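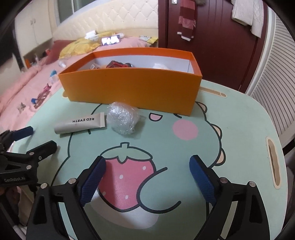 Iwona Sikora thought an open box was a mistake from the start. In her view people throw things into a box without a lid and never take them out again, and she asked our group to prove otherwise before we wrote anything else. We did not fully manage to, but her remark shaped the rest of the project.

Our topic was small-item clutter on shared tables. We worked at the Haveck after-school center, where the low children's table with the dinosaur print is also the place where adults put down whatever they are carrying. By pickup time there are tubes, wrappers and small packages on it, and the children have no room to draw.

Method

We put one long orange box at the far side of the table and told everyone that small items go in it. There were no labels and no dividers. We kept a log for 11 afternoons in February and wrote down each item left on the table and each item put in the box. Oliwia Kołodziej kept the log and Lech Stępień did the sorting.

Results

The log has 151 entries. Of these, 76 items went into the box and the other 75 stayed on the table. Squeeze tubes were the worst group. A tube such as the RED EARTH one is easy to lay down flat, and people seemed to think of it as still in use. Clear plastic wrap was also left out often. It is bulky when bunched up, and several adults told us they did not know if it counted as an item or as trash.

The box has a white interior, and we found it easy to check from above. From a chair the front wall hides the lower part of things, so small packages got missed when we emptied it.

Changes for the second trial

Trash will go in a separate bin next to the table. Tubes will get a cup of their own. The box will be emptied at the end of each afternoon by whoever locks up. Jadwiga Wasilewska has agreed to let us use the same table again.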